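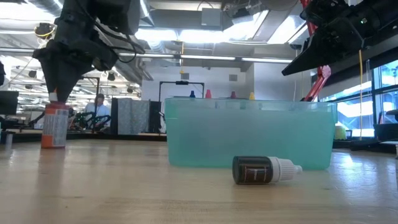 How to check a used phone before you hand over the money

Most adverts for second-hand phones say "mint condition, one careful owner". I have bought enough of them to treat that as decoration. What follows is the routine I use when meeting a private seller, and it takes longer to read than to do.

Before you meet

Ask the seller for the IMEI number. They can find it by typing *#06# on the keypad. If they go quiet, or tell you it's a security risk, look elsewhere. Put the number into a blocklist checker. A clean result only means the phone hasn't been reported yet, so don't treat it as a promise. Chie Mizuno, who edits this site, bought one that was clean in August and blocked 2 weeks later.

Ask for a photo of the battery health screen too. Some phones don't show one, and some sellers will send you a picture from a different phone. Ask for it with today's date written on paper beside it.

Check the going price. The listings on Negash are what people hope to get, so look at sold prices if you can find them. If the average is 300 and somebody wants half that, there is a reason, and it won't be that they're feeling generous.

At the table

Meet somewhere with decent light, a socket and wi-fi. A café is fine. Bring a charger, a cable, wired or wireless earphones and your own SIM card.
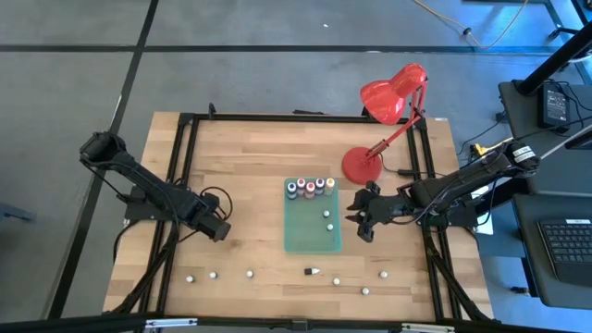
A wooden tabletop with a teal-green tray near the middle

1. Restart the phone while you watch. If it asks for an account password the seller can't remember, stop there. An account lock makes it a paperweight, whatever they say about "sorting it later".

2. Put your SIM in and ring someone. Use the earpiece, then the loudspeaker. Ask the other person how you sound.

3. Open a plain white picture at full brightness and look for yellow patches or faint shapes left by old icons. Then drag one app icon slowly over the whole screen. If it drops in the same spot twice, the touch layer is on its way out.

4. Try every camera, front and back, and record a short video with sound.

5. Plug in the charger and wiggle the cable gently. Charging should not cut in and out. 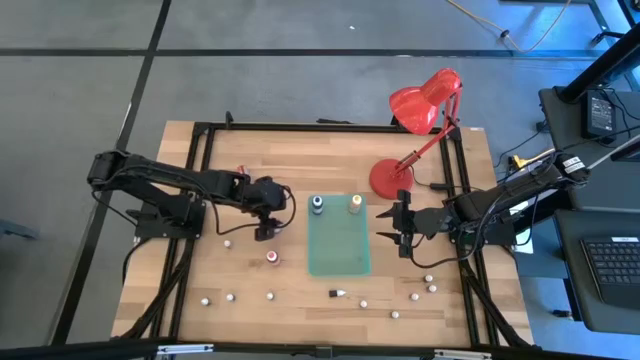

6. Look along the edge of the screen from the side. A gap or a slight bulge may mean a swollen battery, and I would not buy that at any price.

Those diagnostic apps

Clusia and Trevum both offer a free test that ends in a score. I've run the two on the same handset and got "excellent" from one and "fair" from the other. They are handy for prompting you to try the sensors. I wouldn't pay extra for a phone because of a green tick, and I certainly wouldn't pay for the full version.

"Refurbished" deserves the same doubt. It can mean a new battery and proper testing, or a wipe with a damp cloth. Ask which parts were replaced, and get the answer in writing along with the length of the warranty.

Paying

Have the seller sign out of their account and wipe the phone in front of you. Set it up as far as the home screen. Pay after that, and keep the messages and the advert.

Page last checked 21st January.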